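Kitchen and dining room walk-through, Brimby Hall
2019-04-03, done by me, Toivo Heiskanen

Fridge temperature: OK. Door seal is new since February and it closes with a proper thunk now, love it.

Freezer: OK, but somebody please label the soup! I have no idea how old it is.

Fire extinguisher by the stove: OK. Tag is current, pin is in, needle in the green.

Smoke alarm, hallway: FAIL. Chirped the whole time I was in there. New battery goes on the Poven order, item 2545.

Hand sink: OK. Soap full, towels full, hot water gets there in 15 seconds (I timed it, yes).

Dishwasher rinse: needs a look. I got 141 on the dial, then 88 on the second run, and those can't both be right. My money's on the dial. Nguyen Appliance is coming out.

Outlets near the counters: OK. Pushed every test button and reset them all. The one behind the toaster is stiff, so give it a good shove.

Floor mats: the one by the back door curls up at the corner and I caught my toe on it again. Flip it or toss it, I'm fine either way.

Plates and cups: OK. Pulled the chipped ones, and the Fuka mugs can stay.

First aid kit: almost out of burn gel. Bandages fine.

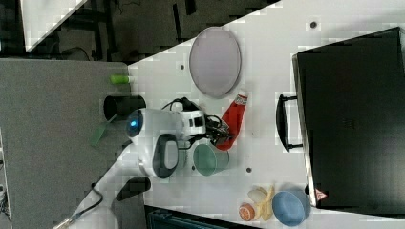

Can we keep using the dishwasher until the repair visit?
Hand wash for now, please, and leave the machine switched off at the wall.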